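4. Comparing fingertip sets on the wrist camera view

4.1 Purpose of this section

In this section you compare two sets of fingers on the same arm, with the same controller settings, and you write down which set holds the part better. Section 3 must be completed first. If the tool offset is not saved, the results of the two sets can not be compared.

The two sets are the Cistov pointed fingers and the Procházka flat fingers. Both use the same bracket, so the gripper body stays on the arm during the whole comparison.

4.2 Before you start

You need:
- the arm with gripper and wrist camera, mounted and calibrated
- both sets of fingers
- the screwdriver from the Britano tool bag
- one orange cone as test part
- the record sheet from Appendix B

CAUTION: Press the stop button and wait until the status light is steady before you put your hands near the fingers. The gripper can close also when the arm is not moving.

4.3 Mounting the fingers

1. Open the gripper fully from the controller menu.
2. Press the stop button.
3. Put the fingers against the bracket and start the screws by hand. They must turn easily. If a screw resists, take it out and start again.
4. Tighten the screws in turn, a little each time.
5. Try to move each finger with your hand. There must be no play.
6. Release the stop button and close the gripper slowly, with no part between the fingers. The tips must meet at the same height.

Note: Do not use thread glue during the comparison. You will change the fingers again in step 4.6.

4.4 Checking the camera view

Start the live view in the Tavport viewer and set the exposure to fixed. With automatic exposure the black fingers make the picture too bright, and the edge of the part gets lost on a pale table.

Lay the cone on its side on the table and move the arm above it with the gripper open. Turn the wrist until you have one finger on each side of the cone in the view. It is normal that the fingers and a part of the gripper body hide the bottom of the view.

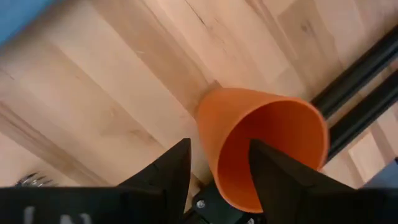
When the position is good, save it under the name START. Use the same START position for both finger sets, even if you think that the second set would like a different one. The fingers have different lengths, but the offset table of section 3 corrects this.

Check also that you can still see the table between the fingers. If this gap is not visible, the wrist is tilted too much. Go back to the joint menu and correct joint 5 in small steps.

Note: The lamp above the table must stay on for the full comparison. We had one afternoon in October when the sun came in from the side, and the record sheets of that afternoon could not be used.

4.5 Running the grasps

1. Load the program GRASP_CONE.
2. Set the waiting time after closing to 200 ms.
3. Set the holding time to 3000 ms.
4. Put the cone in its place and press Run. The arm goes down, closes, lifts and holds.
5. On the record sheet, mark "held", "turned" or "dropped". Use "turned" if the cone stays in the fingers but its direction has changed.
6. Repeat until you have 8 grasps with the cone on its side.
7. Stand the cone upright and do 8 more.

CAUTION: With the pointed fingers, do not increase the force to stop the cone from turning. The tips press on a very small area and can mark the plastic.

If one tip enters the open end of the cone during the approach, press Pause. Raise the arm with the jog keys, straight up, and only then move sideways. Write this grasp as "not valid" and repeat it.

4.6 Changing to the second set

Move the arm to the SERVICE position and repeat 4.3 with the flat fingers. Select the second line in the offset table. The controller does not recognize the fingers by itself, and the old offset stays active until you change it. Then run 4.5 again from step 1.

4.7 Reading the results

Compare the sheets separately for the cone on its side and the cone upright. Do not add the two together. In our own tests the flat fingers turned the cone less often when it was upright, but on its side the pointed fingers were easier to place, and the camera could see more of the part before closing.

If both sets give the same result, reduce the closing speed by one level and repeat the comparison. Keep all sheets, also those with grasps marked "not valid".

Questions on this section go to Ravinder Beaudoin. Please write the finger set and the controller version in your message.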